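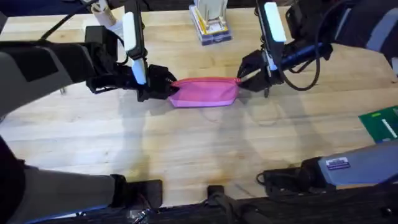
Lenka Oravec wrote to me after the first evening and asked why a whole talk should be given to pencil cases, when every child already has one and every parent already knows how to close a zipper. She said she would come anyway, but she wanted to hear an answer in the first five minutes.

So I start with her question. (Read it slowly. Wait a little.)

My answer to Lenka: I repair small bags, and most of them come to me with the same damage. The fabric is still good. The lining is mostly good. The zipper has gone, and it has gone near one end. In the year I kept a notebook, I had 901 small bags on my bench, and 851 of them had the trouble in the last part of the zipper, close to the stop. This is what I want to speak about tonight.

Part one - how we hold it

Ask the room: please take out any small zippered pouch you have with you. A make-up bag is fine, a pencil case is fine. Close it, and stop there. Now look at your other hand.

Most people hold the pouch in the middle and pull the slider with one hand. The fabric folds, the teeth make a curve, and the slider must climb over this curve. If you hold both ends and make the top edge straight before you pull, the slider goes with almost no force. Let them try it two times. Do not talk during this.

A long thin pouch is harder than a square one. It bends more in the middle, also when it is only half full.

Part two - filling

The pouch is not a suitcase. I say this to my own nephew every April, before his school trip.

Long things go in first, flat along the bottom. Scissors with the point away from the slider. An eraser or a sharpener goes in the middle, where the pouch has the most room, and never at the narrow end. I had one customer from Benau with 69 pens in one case. (People laugh here, let them.) She was a very nice lady and I changed her zipper three times.

Part three - washing

Empty it and shake it over the sink. Turn it inside out if the lining allows. Lukewarm water, a little hand soap, an old toothbrush for the teeth. Leave the zipper open when it dries. Pale colors show ink very quickly, so start with a small drop of soap on the inside and wait.

Leokadia Pawlak told me she rubs a candle on the teeth after washing. I do it also. Use a white candle, the colored ones can leave a mark.

Part four - when to repair

If the teeth open behind the slider, the slider is usually too wide. Press it gently with small pliers, first one side and then the other. Show on the demonstration bag - it is in the Michailidis box, under the thread.

If a tooth is missing, the zipper must be changed. With me it takes 11 minutes on the machine, plus the time to open the old seam, and the old seam is always slower than I promise.

If the little tab is broken, do not throw the pouch away. A piece of ribbon or a paper clip will do the same work.

Questions. If there are none, ask who has a broken one at home. The sign-up paper for the Sorurby repair evening is by the door, and please write the phone number clearly.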